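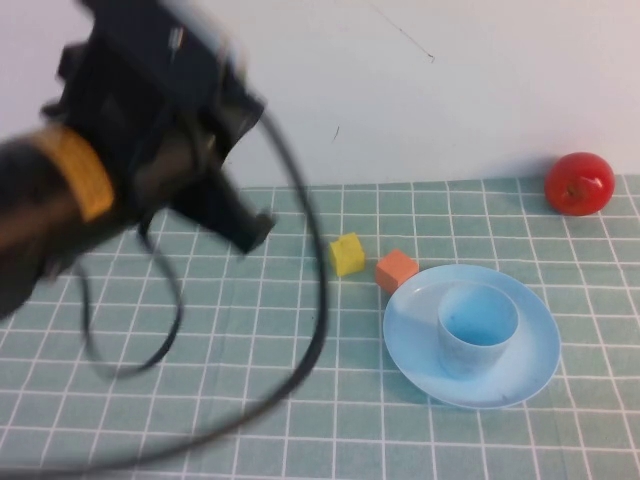 A yellow cube, an orange cube and a light blue plate on the squared tablecloth.

Why Does a Round Plate Look Like an Egg?

Okay, quick question before we start. What shape is a plate? You said round, right? Me too! And if you pick one up and hold it straight in front of your face, yep, it's a circle.

Now put it down on the table, scoot your chair back a little and look again. It's squashed! It looks more like an oval, as if somebody big had leaned on it. The plate hasn't changed one bit. What changed is where your eyes are.

I'm Alper Gezer, and I write the shapes pages for Carnow. I love this one because you can try it at breakfast with stuff that's already on the table.

Let's slow down and see what's going on. When you look straight down at a plate, you see it just as wide as it is tall. When you look from the side, it's still as wide as before, but the front edge and the back edge seem to slide closer together. The lower you get, the closer they slide. Put your chin right on the table (go on, I'll wait) and the plate gets so thin that it's nearly a line.

Grown-up word coming: that squashed circle is called an ellipse. You say it "ih-LIPS." It's fine to say oval too. I do, most of the time.

Squares that aren't square

Do you have a tablecloth with lines on it? Mine is pale green with thin white lines that cross and make squares, and it's great for this. From above, all the squares match. From a chair, the lines that run away from you seem to lean in toward each other, and the squares at the back look smaller than the ones at the front.

Artists call this perspective. It's how they make a flat piece of paper look like it goes back and back and back. If you've ever drawn a road that gets skinny near the top of the page, you've already done it!

Squares are also really handy for counting fast. If a cloth has 10 squares along one side and 10 along the other, you don't have to touch every single one. Just do 10 times 10 and you get 100. It works for huge cloths too. One with 51 squares on each side would have 2,601 of them, and I wouldn't want to count those with my finger.

What about cups and cubes?

A cup is a circle trick as well. The top is a circle and the bottom is a circle, but lots of cups are wider at the top. When a shape gets narrower like that, we say it tapers.
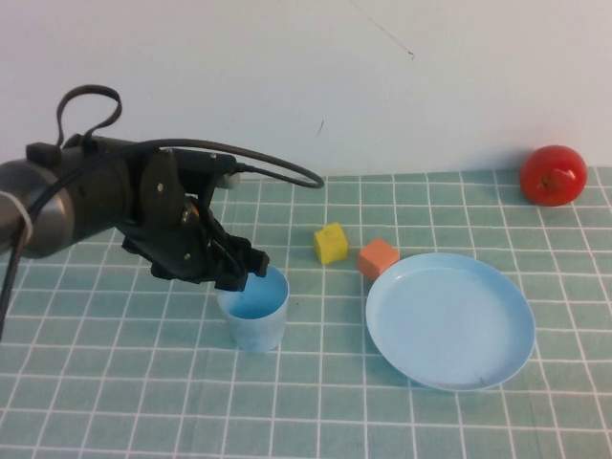

Look down into a cup from a chair and the opening turns into an oval, just like the plate did. You can see a bit of the inside, too. With a see-through or frosty-looking cup, the color inside can seem darker than the color outside, and you might spot pale streaks where the light comes through the plastic. Turn the cup slowly near a window and watch what happens to them.

Then there are cubes. A cube has six faces, and every face is a square. But here's a puzzle: how many faces can you see at one time? Put a toy block down and walk all the way around the table. You'll never see more than three! Sometimes it's two, the top and one side, and if you look from straight above it's only one.

Check the colors while you're there. My orange block is the same orange all over, but the top looks lighter than the side. More light is landing on the top, so when you color in a cube, press softly for the top and harder for the side. It'll pop right off the page.

Your turn to draw

You'll need paper, a pencil, a plate and one block.

Put the plate on the table with the block next to it. Sit down and draw what you see. It's really tempting to draw a perfect circle for the plate, because your brain keeps shouting "plates are round!" Try to ignore it and draw the oval.

Now stand up and draw the same plate again on the other side of the paper. Is your oval fatter this time? It should be. If you can climb up somewhere safe (ask first!) you can do a third one from even higher.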